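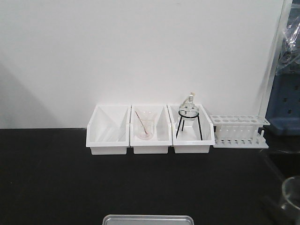 Glass Handling at Clallholm: The Fault Gallery

Plitau logged 298 beaker moves here in April and called 297 of them clean. I'd like to see their definition of clean. The other one was a grip fault, code 209.

Bins at the back wall, test tube rack beside them.

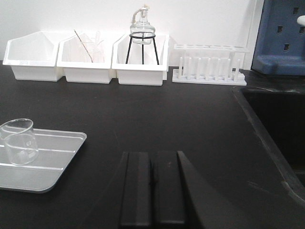 Vaughan Pomare blames a late force reading. Maybe. The same reading passed every check in March.
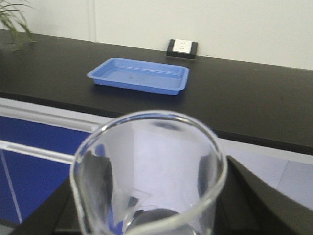

Still open

Beaker between the fingers, blue tray on the counter. No fix yet.

Recent items
Katene arm recall, part two
Mullolham door sensor fault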